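Student Work > Interior Design > Term Reports

Dining Tables for Small Apartments: Seating, Clearance and Finish
Project report by Ekene Danladi, Hunlow Design Program
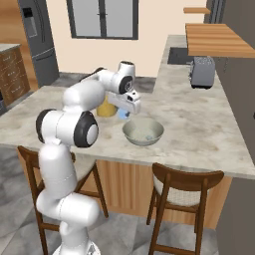

1. Purpose

The project compared three dining tables for an apartment with one combined kitchen and living room. The question was which table could seat four every day and six when guests come, and still leave a clear path to the balcony door.

2. Tables compared

The Lovness is a round pedestal table, 119 cm across. The Sokside is a rectangle, 153 cm long, with a leg at each corner. The Nartey is a drop-leaf table that folds against the wall.

3. Method

I drew the room to scale and cut each table out of cardboard at full size. The cutouts were laid on the floor of the studio on a Sunday, with tape for the walls. Classmates sat around them on stacking chairs and got up and down in turn. Seven of them filled in a comfort sheet for each table.

4. Results

The Lovness was easiest to get in and out of. It seated five, but a sixth chair blocked the path. The Sokside seated six, though the two people at the corners complained about the legs. With one long side pushed to the wall it only worked for four. The Nartey took up the least floor when folded. Fully open it seated six, but the hinge rail was low and taller people hit their knees on it.

Finish was judged from store samples. The oiled oak on the Sokside marked after up to 8 minutes under a wet glass. The lacquered samples did not mark.

5. Recommendation

I chose the Nartey with a lacquered top. The knee problem should be checked again with lower chairs before buying.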